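Drellum Furniture Paint, matte, color 3855 (blue-gray): my review after one winter

I painted an old sewing table with this paint in the fall, and I have used the table every day since then. I wanted to wait before writing, because most paint reviews I read were written on the evening of the second coat, when everybody is happy. Now it is April and I think I know the paint well enough.

First, what I had. The table came from my aunt's apartment in Gorkgate. It is a solid wood table with a yellow varnish, in many places worn through, with rings from cups and one burn from an iron. I didn't want to strip it completely. I live in a small flat and I have no yard, so all the sanding had to be done in the kitchen with the window open. For this reason I looked for a paint that promises to hold on old varnish after only a light sanding, and Drellum says this on the can.

I bought it at Treltton. They had it in the small can and in the big one. I took the small can and it was enough for the table with both coats, and there is still a little at the bottom which I keep for repairs. The price is higher than for the store's own paint, and for a bigger piece of furniture I would think twice.

Opening the can was the worst moment of the work. The lid sits very tight and there is no good place to put the screwdriver, so I bent the edge and after that it never closed properly again. I keep the can now with a plastic bag under the lid. For this price I expect a better lid.

The paint itself is thick, a little like yogurt, and it has to be stirred for a long time because the pigment goes down to the bottom. I stirred, I thought it was ready, and then I found a darker layer under my stick. Please stir longer than you believe is necessary. The smell is mild. I slept in the next room the same night and had no headache.

The instructions ask for 2 coats with 4 hours between them. In my kitchen, with the heating low, four hours was not enough. The surface felt dry to the hand, but when I put the brush on it the first coat started to move and made small rolls near one corner. I stopped, left it until the morning, sanded the corner and continued. The second coat went on very well. It levels nicely, and from a normal distance I see no brush marks. From close, with light from the side, I see some on the legs, but there I was tired and not careful.

I used the Kassa brush, the flat one with synthetic hair, 50 millimeters wide. For the top it was a good size. For the legs it was too wide and I changed to an old artist brush. The Kassa lost two or three hairs in the first coat and after that none. It washed out clean with warm water and dish soap, and I have used it again for a shelf.
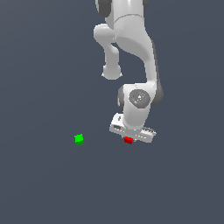 The color was the main reason I chose this paint, and it is the part I am most satisfied with. On the little card in the store it looked almost blue. On the table it is much calmer, more gray in the morning and more blue under the lamp. It is a fully flat color, without pattern and without shine, and for a sewing table this is very practical. On the old yellow varnish with all its grain I was always searching for pins and loose buttons. A plain blue-gray ground makes small things in strong colors easy to find, the same way the eye goes directly to the small red cube and the bright green one in the picture. My red chalk, my green marking clips, I see them immediately. White thread is also good. Gray thread and steel pins are of course more difficult, and I have started to buy pins with colored heads.

How does it hold? The top is better than I feared. I drag fabric over it, I put the machine down and lift it again, and I cut paper patterns on it (with a mat under the knife). After the winter there are two small scratches, both from the metal foot of the machine, and they don't go down to the wood. The old cup rings did not come back through the paint. The burn did, very lightly, as a warmer spot which I believe only I can see. I should have used a stain blocker on that place, and the can does mention it, in small letters.

The edges are weaker. On the front edge, where my forearms rest, the matte surface has become a little shiny. It is not dirt, I tried to wash it off. I think it is polished by the sleeves. Maybe a coat of clear varnish would have prevented it, but I was afraid a varnish would change the color, and the lady in the store was also not sure about this. If somebody has put a matte varnish over this paint I would be glad to read how it looks.

Cleaning is a mixed story. Dust comes off with a dry cloth. Chalk comes off with a damp one. But oil from the sewing machine made a dark drop, and I needed a lot of patience and soap until it was gone, and the place stayed slightly lighter than the rest. Coffee I wiped immediately and it left nothing. I would not use this paint for a kitchen table where people eat with children, at least not without protection on top.

One more remark about the drawer. I painted the front of it and also, by mistake, a little of the sides. In damp weather it now sticks, and it makes a sound like tape when I open it. I rubbed a candle on the sides and it became better. Next time I will leave the sides alone and cover them with tape first.

Would I buy it again? For the color and for the easy work, yes, I would. I am planning to do the stool that belongs to the table, and nearly all of what I need is already at home, I only have to get another small can because the rest will not be sufficient. I will wait for warmer days so the first coat can dry properly.

Good: covers old varnish after light sanding, mild smell, beautiful flat color, smooth top.
Less good: terrible lid, drying time too optimistic for a cool room, shiny front edge, oil stains.

I give it four stars out of five. The missing star is mostly for the lid.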